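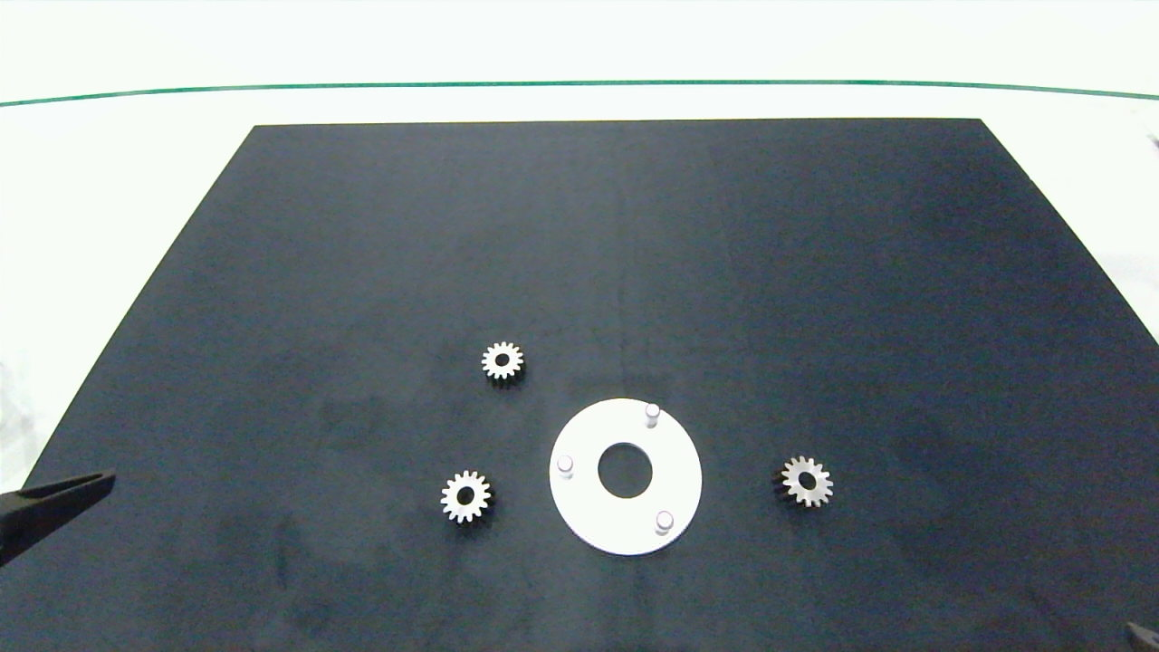 Search this site Go

Students wanted - gearbox assembly project, fall build group

Nunora Robot Club is looking for 2 more students to join the team building our assembly cell. The job: a robot arm puts together a small planetary gear set, three little gears onto three pins, ring and the rest after that. Sounds easy. It isn't, come find out. We enter the Zürcher student challenge in October and we are behind.

Who we want:
- one person for programming and data (Python, or willing to learn it fast)
- one person for hardware, meaning grippers, fixtures, printing, fixing what broke
- any major, any year. High school seniors ok with a signed form
- no robot experience needed. Patience needed

What you'll do
Run practice sessions at the bench. Reset parts, run it again, write down what went wrong. Lots of that. Also redesign parts, test, throw them out, redesign. Hardware person works with Rupert Ruchti, software person with Annelies Fankhauser. Everybody takes a turn driving the arm by hand, including the ones who say they only code.

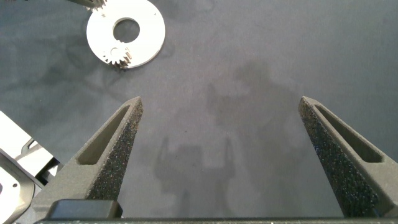

Hardware person gets the gripper as their main job from day one. Ruchti has a list of changes he wants tried before the summer break and not enough evenings to try them. You would be drawing new fingers, checking fit, and swapping them on the arm. The ones with the pointed tips and the long slot down each finger are a good place to start reading, CAD files are in the shared folder. Small gears with fine teeth are the hard part, so think about how you would grab one before you come talk to us. Sketches on paper are fine.

Time: two evenings a week, more in the last weeks before the challenge. If you have a job or a heavy course load tell us up front, we can usually work somthing out.

Pay: none, sorry. Course credit possible, ask Engelbert Stöckli. Travel to the challenge is paid for team members.

Where: Room 151, Brostell Building. Use the side door after 6, front is locked.

To apply: short note to Dimas Govindasamy at the club desk, room 44. Say which spot you want, what evenings your free, and one thing you built or took apart. No resume please.

Posted 2025-06-02. Open until both spots are filled.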